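# Open day at the Skillau workshop: questions and answers

Updated Oct 3, 2021

Most of these came in by email after the last open day. If yours isn't covered, write to the front desk and Nomvula Mofokeng will get back to you.

## Do I need to book?

Yes. Sessions are free but the room is small, and we close bookings once a session is full. Over the last round of open days we had 1,094 visitors through the door, and the people who turned up without a booking mostly had to wait for the next session.

## What will I see?

The main demonstration is tabletop handling with a robot gripper. The robot works with plastic cups on a white table. You'll also get a short talk on how the tasks are set up and a chance to ask the operators questions while they work.

## Why cups?

They're cheap, they're light, and they come in colours that are easy to tell apart on the monitor. A cup is also harder to handle well than it looks. It tapers, so the fingers meet it at a slightly different width depending on how high up they close, and a light cup will tip if it's nudged near the rim.

The operators call out the colour they're going for, so you can follow along on the wrist camera view.
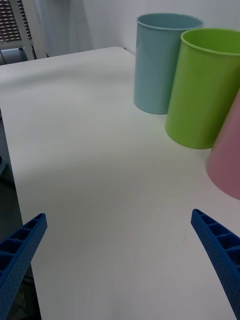
Keabetswe Mkhize wrote to us afterwards that the talking was the best part, and that she would have liked a longer session with fewer tasks in it. We've had similar comments from other visitors. From this month the demonstration runs longer and the talk has been trimmed.

## What are the fingers made of?

They're a flexible printed part with a ribbed, open-celled structure. The cells let the finger give a little when it presses on something, so it wraps slightly around a curved side. We keep a spare set at the front desk that you're welcome to squeeze.

## Is the robot working by itself?

Some of the time. In the first half an operator guides the arm. In the second half it runs a trained program, and we tell you when we switch over. The current program was trained on 1,469 recorded runs, of which 870 were done by staff and the rest by our partners at Lirkico.

## Does it ever get it wrong?

Yes, and we leave that in. Cups placed close together are the usual cause of trouble – a finger has to fit down beside one without shifting its neighbour. If a cup goes over, the operator stands it up and the run starts again.

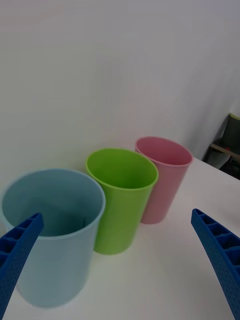 *Wrist camera view: blue, green and pink cups in a row, gripper open.*

## Can I have a go?

Visitors aged 12 and up can try the hand controller at the end of a session. Turns are short and we go in the order people signed in. Long hair needs to be tied back.

## Can I take photos?

Yes, without flash. Please ask before photographing other visitors.

## Is there parking?

Limited street parking only. The Sadham bus stop is a short walk from the entrance and there's a bike rack by the side door. Step-free access is through the same door – ring the bell and we'll let you in.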